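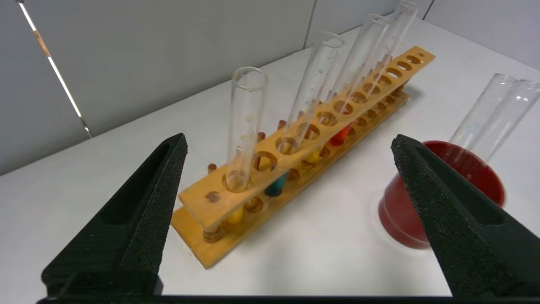 ## 22 December 2024 – glassware, wooden rack

Four tubes in the long rack on the white table, all clear glass, all empty. I want to keep this rack for the Govine rinse series and put everything else back in the cupboard before the break.

The tube in the second hole from the front stands well. The next one along leans a bit to the right. Tried it in another hole after lunch and it stood straight, so the tube is fine and the hole is wide. Gunārs says he can sleeve it with a strip of cork. I'd sooner leave it and skip that position.

The tube that leans has a faint bluish mark near the top. Could be old marker, could be Katene stain from May. Soaked it for 30 minutes in warm water with detergent – no change that I can see. Will try ethanol next, and if that does nothing it goes in the box for teaching use.

The two at the far end are too close together to lift out one at a time with gloves on. Leave a gap there from now on. Wai-kit, please do the same on yours.

Pegs on the base board are for drying. Bronwyn asked. One tube per peg, upside down, and not overnight.

To do:

- ethanol on the marked tube
- wipe down the rack, dry cloth only, the wood swells
- ask Solange if the Vamitz order includes tubes or only stoppers
- red plastic cup goes back to the sink shelf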